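Mimano wrist sim pack - worth it over the free scenes?

Ngọc Tăng
Looking at the Mimano sim pack, the one with the wrist view renders and the stone countertops. Price is 990 for the lab license. We have the Avden scenes already, they're free but every table is the same flat beige and our grasp policy falls apart on anything with a pattern. Anyone running this for pick tasks? Mostly want to know if the surfaces are varied enough, and how long setup takes. Grabbed one from the trial, dark marble counter with a yellow thing between the fingers.
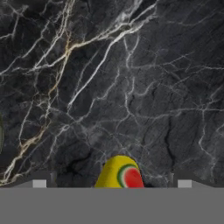
Trial only gives you 20 scenes so hard to judge from that. Also is the license per seat or per machine, the page says both.

Sugden_bench
Per machine. Had it since April. Setup was an afternoon, most of it fighting the asset paths. The marbles and granites are good, lots of veining and dark patches, and thats what fixed it for us - old policy kept going for high contrast lines in the counter. Woods are weaker, a lot of them are the same board turned sideways. Full pack is 200 surfaces, I'd say 120 you'd really use. Finger model is plain gray, so swap in your own before you train or the wrist view wont match your hardware. Takes ten minutes if you have the mesh. Support answers email, slowly.

Vy Quách
Didn't buy it, went with Cornar. Cheaper, fewer surfaces, lighting controls are better. If you only need patterned counters you could just drop your own textures on the Avden tables? Did that for a month, was fine. Not sure about the license thing.

Ngọc Tăng
ok per machine kills it for two of our boxes, will try the texture swap first. Thanks both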